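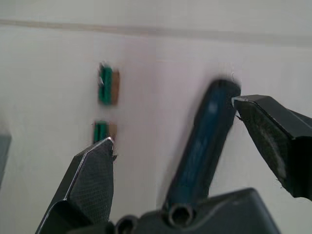
# Plornstead garment measurements

Flat measurements of 725 rainwear and knitwear items sold through the Plornstead shop, in one CSV file, with a second file for customer returns. The size charts on the product pages are built from this data.

Maintained by Jessie Moncrieff. Effie Dow did most of the measuring.

## What's in the folder

- `garments.csv` – one row per item and size
- `returns.csv` – almost 3000 returns, with the size ordered and the reason given
- `colours.csv` – supplier colour names matched to the names we use on the site
- `charts/` – the size charts as exported, one per style

`garments.csv` is the one to edit. Anything you change by hand in `charts/` is overwritten at the next export.

## Columns in garments.csv

| Column | Meaning |
|---|---|
| `style` | Style name, as on the site |
| `supplier` | Supplier name, spelt as on the invoice |
| `size` | Label size, kept as text |
| `chest_cm` | Pit to pit, laid flat, not doubled |
| `length_cm` | Centre back, collar seam to hem |
| `sleeve_cm` | Shoulder seam to cuff edge |
| `hem_cm` | Straight across the bottom edge |
| `shell` | Main fabric, from the care label |
| `lining` | Lining fabric, or `none` |
| `notes` | Anything odd |

Raglan sleeves have no shoulder seam, so for those `sleeve_cm` runs from the centre back neck and `notes` says `raglan`. Don't compare the two kinds directly.

## How the measuring was done

Garments were buttoned or zipped, smoothed out on a table and measured with a steel tape to the nearest half centimetre. Knitwear was left out of its bag overnight first. Elasticated cuffs and hems were measured relaxed. Each garment was measured once, apart from the Murín parka, which was done twice in every size after complaints about the sleeves. The row holds the second set.

Hoods are not measured. We tried it for one season and couldn't agree on where to start from.

## Sizes

Supplier labels don't line up. Wusteck uses European numbers, so their 64 is at the very top of the men's range, while a 40 from Wusteck is a small and a 40 from most of our British suppliers is a chest size in inches. Please don't convert anything in the `size` column. The export script looks up the supplier and does the conversion itself.

Children's sizes are given by age, in the form `7-8`. If you open the file in a spreadsheet, check that these haven't turned into dates before you save.

## Returns

Reasons were typed in by whoever was on the desk. `too small`, `small` and `tight` have been merged into `small`. `tight arms` was kept separate. Names, addresses and order numbers have been removed.

## Known problems

- The Trirkance gilet has no `sleeve_cm`, and the export prints a zero in the chart. Delete the column from the chart until it's fixed.
- Some older knitwear has `wool` under `shell` where the label gives a blend.
- Two greens in `colours.csv` are both called Moss. The darker one should be Bottle.
- Samples from before July were measured with a cloth tape and may read slightly short.

## Changes

Send corrections to Jessie with the style, the size and a photo of the tape in place. New styles go at the bottom of the file – the script sorts them.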